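I've been back in Trallesberg again. If you've never played the game, Trallesberg is the mining town at the far north of the map, the one with the cable car that never runs and the bakery you can't go into. I first went there years ago on my cousin's console and I still load it up most winters, usually with a cup of tea and no plan whatsoever.

This time I did have a plan, sort of. I wanted to get under the town. There's an old rumour that the Herrera tunnel (the bricked-up one behind the petrol station) carries on for miles beneath the map, and that the developers built a whole second station down there and then walled it off before release. I'd read about it on forums and never bothered to look properly.

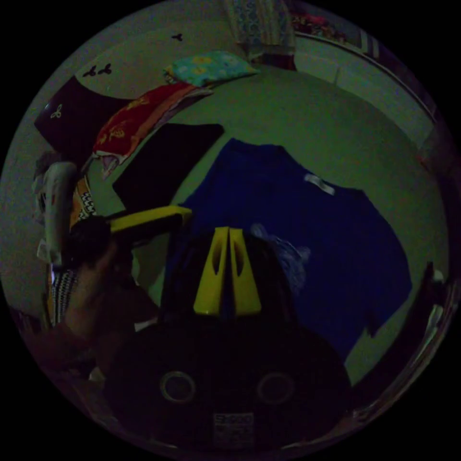
Bedroom, pale green sheet, clothes all over.

So, the tunnel. You can't get through the bricks on foot, I tried that for ages. What you can do is take the delivery van from Grinden, drive it up to the wall at a slight angle and climb out on the passenger side. Most of the time you just land on the bonnet and look silly. Every so often the game gets muddled about where to put you and you pop out behind the bricks, in the dark, with no music playing. It took me nearly 80 goes! I had to reload after plenty of them, as the van also likes to fall through the road.

The first thing I noticed was the sound. You get your own footsteps, and a drip that must be borrowed from the sewer mission, and that's your lot. There's no map down there either, the little arrow just sits on a grey square looking lost.

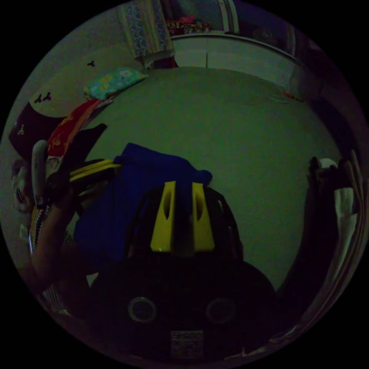

Grinden itself deserves a mention, because I'd forgotten how much I like it. It's the village with the steep high street and the postman who cycles up and down it all day without ever delivering a letter. I followed him for a good while before I remembered I was meant to be stealing a van. He has the most basic head in the whole game, bless him, a black blob with two flat yellow strips painted on top, and it was only when I saw a real helmet in black with two yellow panels running front to back that I understood what the artist had been going for. I'd spent all these years thinking he had strange hair. Anyway, the van is parked outside the chapel and the keys are always in it.

Back underground, the tunnel bends left after the first set of lamps and then you start seeing gaps in the walls where you can look straight out into the sky. You have to hug the right-hand side here. I didn't, and fell for ages, past the underneath of the town,

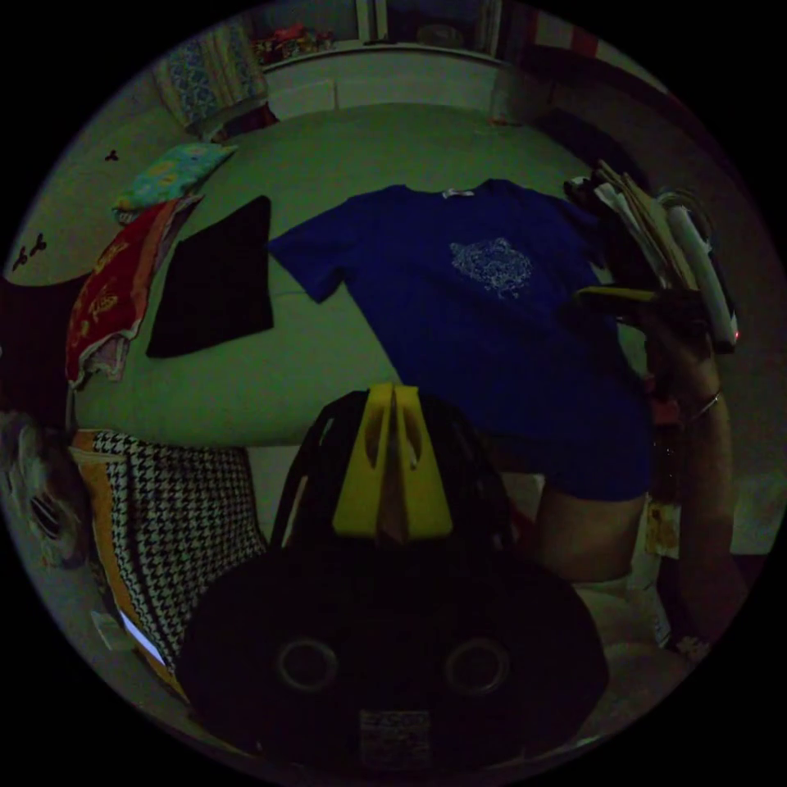
and then landed in the harbour with all my money gone. Second time round I was more careful and made it to the platform. There really is one! It's tiny, with 2 benches and a sign on the wall saying Melluvell, and Melluvell isn't a place anywhere else in the game. There's no such stop on the cable car map, and I can't find it in the mission text or the radio adverts. The floor on the far side isn't solid, so you can't cross over, and the track just ends after 12 sleepers.

I stayed there far too long, taking screenshots of a bench. My own theory is that Melluvell was going to be a second town and this was how you'd have got to it, with the tunnel opening up once you'd finished the mine missions. The lamps are the same sort you get in the snow area, so it might have been up in the mountains. I put this on the forum at two in the morning, feeling very pleased with myself.

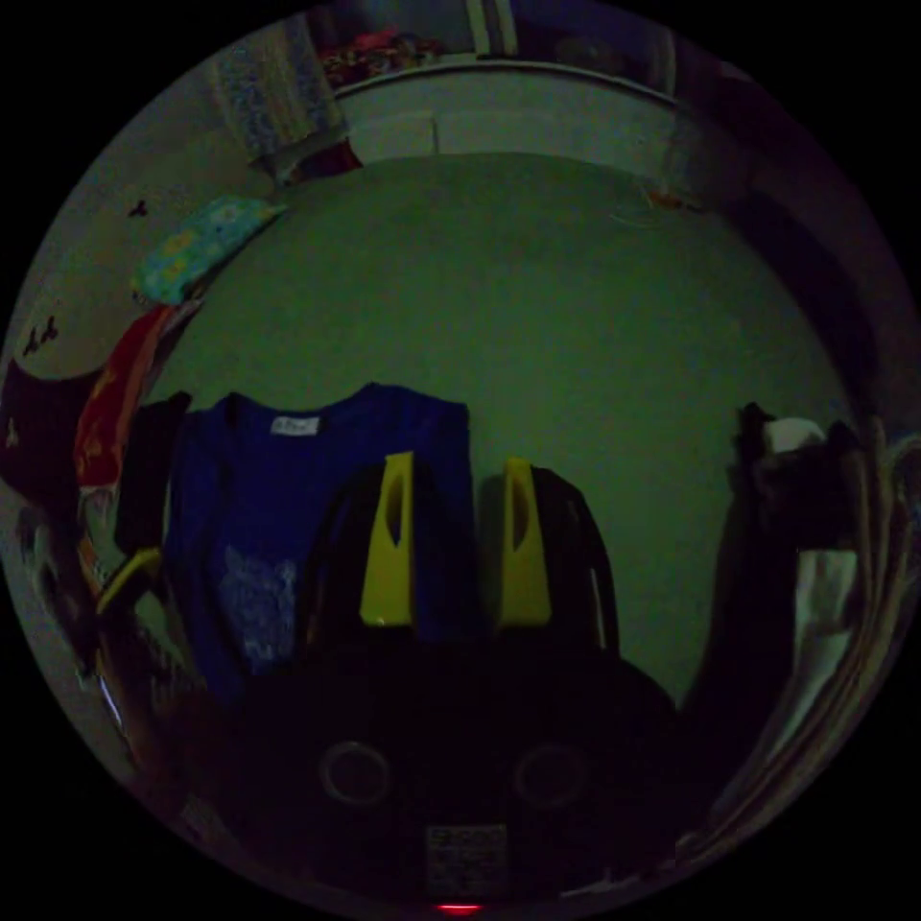 Sorry but Melluvell was never a town, one reply said, it's the old name for Trallesberg and they just forgot to change the sign. Look at the ferry timetable in mission 18, the same name is on there if you zoom right in. Which I did, the next evening, and there is definitely a long word beginning with M on it, though it's so smudgy on my telly that it could say Marmalade.

I'm not quite ready to give up my mountain town. If it's only an old name, why build benches? I'm going to try the van trick on the other bricked-up arch, the one by the reservoir, and see if it goes anywhere. If you've managed to get behind that one, leave me a comment and tell me which side you parked on.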